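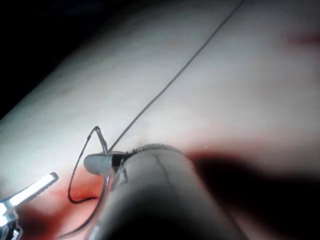 Flimatari is a suturing practice kit for surgical robots, sold by Konville. Two instrument tips, curved needles, thread, software licence seperate. Comes in Standard and Tan versions – the Tan adds a case. Price 506 dollars at launch, cut in January. Needle drivers are wristed and grip both needle and thread. Rated for 100 sessions, then tips need replaceing. Main use is interrupted stitches along a straight incision, tied and trimmed one at a time.
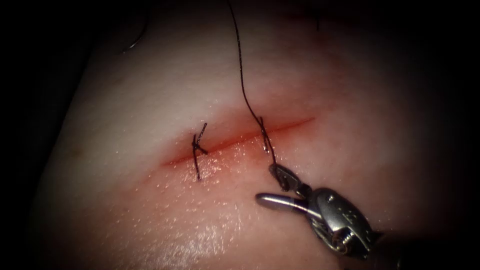
Mosholm, reviewing the kit, wrote that the tips felt worn after 61 sessions and that refills cost too much. Konville has since sold tips singly.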